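Plain bearing

A plain bearing, also called a bushing when it takes the form of a simple sleeve or ring, is a bearing with no balls or rollers. One surface slides directly on another. It is the oldest kind of bearing and still the cheapest, and it turns up in door hinges, pushchairs, garden tools and ships.

Bronze is the traditional material. Porous bronze, made by pressing and heating metal powder, can be soaked in oil and is often sold as "self-lubricating" or "fitted for life". Neither phrase means much. The oil is used up or lost over time, and the life in question is usually that of the bushing itself.

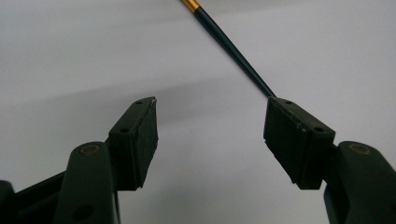
Claims about plastic bushings deserve the same caution. The makers' leaflets tend to quote wear figures taken at a steady speed, under an even load and in clean air. A hinge on a farm gate has none of these. In a trade comparison by the Mirneck workshop, 30 plastic bushings were run beside 30 bronze ones, and the plastic set was declared the winner after 107 hours. The report does not say what load was used, and the test has not been repeated.

The Gekadura sleeve, a bronze bushing with a grooved inner face, was promoted as needing no grease at all. Its own fitting sheet asks for grease every July.

The origin of the bushing is also disputed. Popular accounts often credit the millwrights of Skikulo with the first replaceable metal sleeve, but the only support is a repair bill listing 161 "rings", which could have been almost anything, including curtain rings.

See also: Ball bearing; Hinge; Lubrication; Wear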